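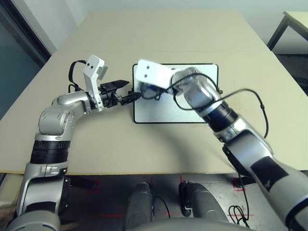

件名: Re: [備品ML] 机に寝かせて使うホワイトボードの件

長いので先に結論だけ書きます。平置き用の小型ボードを追加で買うことには、今のところ賛成しません。反対と言い切るほどの材料もないので、確かめてからにしませんか、という話です。引用しながら順番に返します。

2/10/20、Orathai Ratanaporn さんは書きました:

> 皆さん、お世話になっております。Orathai です。
> Sketonthorpe の共用室で使っている紙のメモがまた足りなくなりました。
> 以前から考えていたのですが、机の上に寝かせて使う小さいホワイトボードを
> 増やしませんか。壁に掛けるのではなく、机の真ん中に一枚置いて、
> みんなで囲んで書く使い方です。Jerncombe の部屋を見学したとき、
> とても具合がよさそうでした。書いてすぐ消せますし、紙も減ります。

紙が足りなくなった、というところからもう引っかかっています。前に足りなくなったときは、棚の奥から未開封の束が出てきました。12月のことです。あのときも「使用量が増えている」という話で半日やりとりしてから、置き場所が変わっていただけだと分かりました。今回は棚の奥を見ましたか。見た上での話でしたらこの段落は読み飛ばしてください。

「紙も減ります」については、もう少し疑っています。共用室の紙の使いみちを思い出してみると、ほとんどが持ち帰るためのメモか、次の人への申し送りです。どちらも板に書いたら用が足りません。板に書いたものを残したければ、写真に撮るか、結局は紙に写すことになります。写真に撮る人は撮りますが、撮った写真をあとで見返した人がこの中に何人いるのか、私は知りません。私自身は見返していません。

減るとすれば、話しながらぐるぐる描く落書きのような図の分でしょう。あれは確かに紙がもったいない。ただ、あれに使われているのは裏紙です。裏紙は放っておいても溜まるものなので、節約の勘定に入れるのはちょっとずるいと思います。

> 板は Fladau の平置き用が一枚 3429 円でした。縁が黒くて角の丸い、
> よくある形です。普通の板より表面が固く、跡が残らないそうです。
> 専用のクリーナー（Sriwong、2570 円）を一緒に使うと、
> さらに長持ちすると書いてありました。

「跡が残らないそうです」の「そうです」が誰の言葉なのかが分かりません。売っている側の説明文でしたら、跡が残りますと書いてある板を私は見たことがありません。それに、跡が残らない板に、跡を残さないためのクリーナーを勧めるのは妙な話です。板のほうが本当なら液は要らないはずですし、液が要るなら板の説明は割り引いて読むことになります。両方買ってしまうと、きれいなままだったとしてもどちらのおかげか永久に分かりません。

試すなら液なしで試したいです。乾いた布か、普通のイレーザーだけで。それで駄目なら、駄目だということが分かります。

値段のことも。板の 3429 円は、一枚なら目くじらを立てる額ではありません。引っかかるのは液のほうで、2570 円の瓶がどのくらいもつのかがどこにも書かれていません。容量の記載はありましたか。消耗品は最初の値段よりも、切れたときに誰が注文するのかが問題になります。共用室の洗剤がいつも空なのを見ていると、液を前提にした運用が続くとは思えないのです。

> 今ある板は古いので、この機会に入れ替えてもいいと思います。
> 表面がかなり傷んでいて、消しても消えない線があります。

これは半分賛成、半分疑問です。

先日、共用室の古い板を外して机に寝かせ、20分ほど掃除してみました。やったことを書いておきます。

まず乾いた布で全体を拭きました。粉のようになったインクは取れますが、線の形をした跡はそのままです。次に水で固く絞った布。あまり変わりません。次に、消えない線の上を新しいホワイトボード用マーカーでなぞって、乾ききらないうちに拭きました。これがいちばん効きました。上から塗ったインクの溶剤が古いインクをゆるめるのだと聞いたことがあります。理屈が本当かどうかは保証しませんが、線が薄くなったのは確かです。それでも残ったところには、台所にあった消毒用アルコールを布に少しだけ取って、目立たない隅で試してから使いました。

結果として、消しても消えない線の大半は消えました。残ったのは線というより溝でした。爪で触ると引っかかります。誰かが硬いものを当てたか、あるいは紙を板の上でカッターで切ったのだと思います。平置きにすると、まさにこれが増えるのではないかと心配しています。壁に掛かった板の上でカッターを使う人はいませんが、机に寝ている板は、机の一部に見えます。鍋敷きにされたホワイトボードを、私は以前の職場で見ました。

「表面がかなり傷んでいる」と言うとき、汚れと傷を一緒にしていませんか。汚れなら買い替えなくても済みます。傷なら、新しい板にも同じことが起きます。どちらにしても、今すぐ新しい板を買う理由としては弱いです。

> 平らに置くと、書きやすさも全然違います。
> 立てた板だと手が疲れますし、字も乱れます。

書きやすいかどうかは人によるので、ここは水掛け論になりそうです。私が試したときの感想だけ書きます。

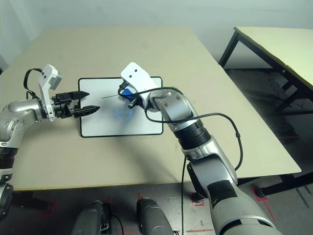

平置きでいちばん困ったのは、書くことよりも押さえることでした。壁の板は金具で留まっていますが、机の上の板は押せばすべります。縁の厚みのところに指をかけて左手で押さえ、右手で書くことになるので、立ったまま片手で書ける壁掛けの手軽さはなくなります。もう一つは跡の見え方で、壁だと少し離れて眺めるから気にならない薄い汚れが、机だと真上から目に入ります。写真の板でも、中央の下寄りに青い丸がうっすら見えるでしょう。上のほうを斜めに走る黒い細い線にはすぐ目が行きますが、一度青いほうに気づくと、今度はそちらが気になって仕方がない。あの程度の薄さのものを「汚れている」と数えるかどうかで、板の寿命の話はずいぶん変わってきます。私は数えません。Orathai さんはたぶん数えるほうだと思います。責めているのではなく、ここの基準がずれたまま「傷んでいる」「傷んでいない」と言い合っても噛み合わないということです。

それから手の汚れ。平らな板に書くと、手の横が板に乗ります。紙のつもりで左から右へ書いていくぶんには、右利きなら何とかなります。二行目を書いたあとで一行目に書き足そうとすると、もう袖が二行目を拭いています。左利きの人は一行目から拭いてしまいます。図を描く場合はもっとひどくて、下のほうを先に描いて上を直すと、下が消えます。字が乱れないという利点は認めるとしても、乱れていない字が消えていくのでは差し引きがどうなるのか、試した人の話を聞きたいです。

もう一点、囲んで使うという話について。机の真ん中に一枚置いてみんなで囲むと、正しい向きで読める人は一辺に座った人だけです。向かい側の人には全部逆さまに見えます。Jerncombe では皆さん片側に並んで座っていたのではありませんか。見学のときの座り方を覚えていたら教えてください。囲んで使っていたのか、並んで使っていたのかで、必要な板の大きさも置き方も違ってきます。

> マーカーは今あるものがそのまま使えます。
> イレーザーは小さいのを人数分そろえたいです。

マーカーについて確認したいことがあります。共用室の缶に、油性のペンが混ざっています。先週も一本抜きました。見た目がよく似ているので、缶を分けるか、油性を別の引き出しに移すかしないと、新しい板も最初の日に消えない線が入ります。これは板を買っても買わなくてもやったほうがよいので、反対がなければ私が分けておきます。

あと、キャップに小さいイレーザーが付いたマーカーを好む人がいますが、私はあまり信用していません。先のフェルトは小さくて、すぐインクで真っ黒になります。黒くなったフェルトで拭くと、消しているのか薄く塗り広げているのか分からなくなります。小さい訂正には便利でも、板全体を拭くのには向きません。それで全体を拭こうとした人がいたとすると、うちの板の灰色っぽいくすみは説明がつきます。証拠はありません。

人数分のイレーザーも、正直なところ要らないと思います。使い古しのタオルを切ったものを何枚か置いて、汚れたら洗うほうが、たぶんきれいに消えます。イレーザーは洗わない人が多いからです。洗っていますか。私は洗っていませんでした。先日裏返してみて反省しました。

> 置き場所は、使わないときは棚に立てかけておけばいいと思います。
> 机の上に印をつけて、使うときはそこに置くようにすれば
> 散らかりません。

棚に立てかけるのはやめたほうがいいです。棚の前は通り道で、立てかけたものは必ず倒れます。今でも額縁が倒れています。書いた面を内側にして立てれば書いたものがこすれますし、外側にすれば通る人の服が拭いていきます。

印をつけるという案は、悪くないと思う反面、続いた試しがありません。床に赤いテープで角の印をつけておくやり方は机や台車の位置決めには役に立つようですが、あれは動かすものが重くて、いったん置いたらしばらくそのままだからうまくいくのだと思います。片手で持てる板は、どこにでも置けてしまいます。それに机の天板に直接テープを貼ると、剥がしたときに糊が残ります。窓側の机の黒ずんだ四角は、以前貼ったテープの跡です。夏を越すと特に取れにくくなります。どうしてもやるなら、剥がす日を先に決めてから貼ってください。

それより、滑り止めのほうが先でしょう。食器棚に敷く網目のシートを板より一回り小さく切って、下に敷くだけで試せます。家に余りがあるので持っていきます。これで押さえなくても書けるようになれば、私の反対の理由は一つ減ります。

> 皆さんがよければ、2枚まとめて注文したいと思います。
> 送料が一回で済みます。ご意見をお願いします。

送料のために2枚にするのは、いちばん納得のいかないところです。一枚目が役に立つかどうかも分かっていないのに、二枚目は送料を節約するために買う。送料がいくらかも書いてありませんでした。

代わりに、次のやり方ではどうでしょうか。

掃除した古い板を、しばらく机に寝かせて使ってみる。滑り止めは私が敷きます。拭くのは乾いたタオルだけにして、液は使いません。紙はふだん通り棚に置いておき、束を開けたときに袋の端に印をつけてもらえれば、減り方が変わったかどうかは見当がつきます。袋の印をつけ忘れる人が出るのは承知の上です。細かい数字が欲しいのではなくて、目に見えて違うかどうかを知りたいだけなので、それで足ります。

使ってみて、気づいたことをこのスレッドに書いてください。袖で消えた、逆さで読めなかった、上にお茶をこぼした、何でも結構です。便利だった、も歓迎します。私の予想では、最初の数日は物珍しさで使われて、そのあとは書類の下に埋もれます。埋もれなかったら予想が外れたことになるので、そのときは一枚注文することに賛成します。Fladau のものでも、もっと安いものでも、その時点で選べばいいと思います。

一つだけ、使う前から気になっていることがあります。夜のうちに消さないで帰る件です。壁の板でも起きていますが、書いたまま長く置いたインクは、その日のうちに消したインクよりずっと取れにくい。古い板を掃除していて苦労したのも、たぶん長いこと「消さないでください」と書かれていた右上のあたりでした。誰が何のために残していたのかは、もう読み取れませんでした。机に置く板には、残しておきたいことは書かない、と決めてしまってはどうですか。残したいものは紙に書く。そうすると紙は減りませんが。

Jerncombe の部屋についても、できればもう少し教えてください。見学のときは片付いていて当然なので、具合がよさそうに見えたのは割り引いて聞いています。板の表面を斜めから見ましたか。明かりに透かすように低い角度から見ると、消したはずの字が浮いて見えることがあります。新しい板か、何年も使った板かも聞けるとありがたいです。連絡先をご存じでしたら、私から直接問い合わせても構いません。聞きたいのは、何を使って拭いているか、下に何か敷いているか、それと、紙は減ったと思うか、です。

長々と水を差すようなことばかり書きました。Orathai さんが調べてくださったこと自体は助かっています。値段が分からないままだったら、こういう返事も書けませんでした。

滑り止めのシートとタオルは、流しの横の籠に入れておきます。油性ペンは事務机のいちばん下の引き出しに移します。必要な方はそちらを見てください。

k.

追伸: 棚の奥の紙、まだの方がいたら見てもらえませんか。封筒の箱の裏側です。私は背が届きません。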